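An Afternoon at the Drostosance Open House

I got to Drostosance a little after 2, which turned out to be a mistake, as the talk everybody wanted to hear had been moved up to make room for a visiting delegation. So I missed the first ten minutes of it. The campus is a former seed warehouse out past the ring road, with a big lawn in front and shuttle buses running from the train station. They said they were expecting 800 visitors and the line at the badge desk made me believe it!

If you haven't followed the company, Drostosance makes Kunton, the messaging and payments app that took off in small towns before anybody in the big cities bothered to download it. The open house is their yearly chance to show it off to the public, the press and (let's be frank) the government people who decide what gets licensed.

The talk was a town hall kind of thing, chairs in a circle, a mic going from hand to hand. The subject was the plan to bring cheap internet to rural schools, and the number on the big screen was 3634, the schools signed up so far. A woman behind me asked how many of those had a connection she could use tomorrow morning. Great question, and the answer was pretty slippery. "A growing share" was as close as we got. She asked again and the mic moved on.

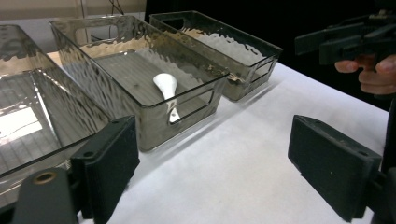
After that we were split into groups of 15 for the building tour, each with a colored lanyard. Mine was orange and got the long route, up the back stairs and through the support floor, where people answer Kunton users in more languages than I could follow. I liked this part best. Our guide let us listen in on a practice call about a payment sent to the wrong cousin, and the trainee handled it with way more patience than I'd have had.

Then came the partner hall, where Kullia had the biggest stand. They run training courses for girls who want to get into coding, and two of their students were showing a bus timetable service that works by text message, no data plan needed. I tried it with my own stop back home and of course it had never heard of it, but for the local routes it was quick and very easy to use. I stayed there so long that my group left without me - I caught up with them at the coffee cart. 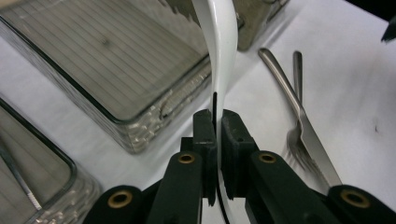 Alemayehu was the other name I kept hearing all day. It's the new data center project up north, and the company would love for you to think of it as a jobs program. There was a model of it under glass, with tiny trees. I asked where the water for cooling would come from and was handed a brochure, then a second brochure. Neither one said. Maybe the engineers know and the folks at the stand didn't, but with the local vote coming up in April I'd have had that answer ready.

Practical stuff, if you're thinking of going next year. Bring ID, and bring the same one you registered with (I saw a man sent back to his car over this). The food is free but runs out early, and the dumplings are worth skipping a demo for. The shuttle back to the station stops sooner than the website says, so I walked most of the way with a tote bag full of brochures and a phone at four percent.

I'd go again. I'd like to hear that woman ask her question a third time, and I'd get there before lunch.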